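Research > Workplace Health > Working Papers
September
By Hsin-yi Tseng
Filed under: Hydration, Habits and Self-Report

4. Do refill points change how much office workers drink?

4.1 What the earlier work claims

The case for putting more water dispensers into offices rests on a small set of studies that are cited far more often than they are read. The usual claim is that shortening the walk to a refill point raises daily intake, and that higher intake improves afternoon concentration. Both halves of that claim deserve more doubt than they get. The Gillon survey, which most later papers lean on, asked staff to recall how many cups they had drunk the day before. Recall of this kind is poor for meals and there is little reason to think it is better for water, which people drink while doing something else.

The Pollwood trial is often presented as the stronger evidence. It moved dispensers closer to desks on two floors and left a third floor alone. Staff on the two changed floors reported drinking more, but they had also been told what the trial was for. The third floor had not. Anyone who has filled in a workplace wellness form knows what the expected answer looks like, and we see no way to separate a real change in drinking from a change in what people were willing to write down.

4.2 Our sites and what we recorded

We worked in two office buildings, Herrera and Skullis, with 200 staff between them. Neither building was chosen at random. Both had managers who were willing to let us in, and that alone may make them different from most workplaces. Participants kept a paper diary for four weeks and marked each drink as they took it, including tea, coffee and soft drinks. Earlier studies counted plain water only, so a person who gave up a morning coffee for a cup of water would have been scored as better hydrated with no change in total fluid.

Diaries were returned by 75 percent of staff at Herrera and 70 percent at Skullis. We do not know what the others drank. It seems likely that people who care about their water intake are also more likely to hand in a diary about it, and our averages should be read with that in mind.

We also noted the type of refill point available, as earlier papers tend to treat every dispenser as the same object. They differ in height, in how fast they pour and in the size of container that will fit under them. A person who brings a tall bottle may give up on a machine built for cups (Figure 3).
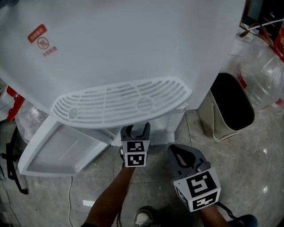 Figure 3. Water dispenser with a slotted oval drip grille at the lower front. Red markings are printed on the white casing.

None of the studies reviewed in 4.1 reports container size at all. This matters when intake is worked out by multiplying the number of visits by an assumed cup. In our diaries, stated container size ranged from a small paper cup to a bottle holding 1000 ml, and many people used more than one in a day. A count of visits tells us how often someone stood up and very little about how much they swallowed.

4.3 Results and their limits

Total fluid intake did not differ clearly between staff who sat close to a refill point and those who sat farther away. Plain water was slightly higher in the near group, and coffee was slightly lower. The two shifts nearly cancel out. We could report the first as a success and leave out the second, and we suspect that some published results were produced in this way — perhaps without anyone intending it.

Self-rated concentration showed no pattern we would trust. Scores fell after lunch in both groups and recovered a little by 4 p.m., whatever people had drunk. Skullis scored higher than Herrera throughout, but the two buildings also differ in noise, daylight and type of work, and we cannot say which of these is responsible.

A reader could object that four weeks is too short for habits to change. That may be so. The same objection applies to Pollwood, which ran for less time and drew firmer conclusions. Until someone measures the water itself — with a meter on the supply line and a log of who is in the building — we would advise against buying equipment on the strength of claims about productivity. Staff should have water within easy reach because they get thirsty, and that argument does not need a concentration score behind it.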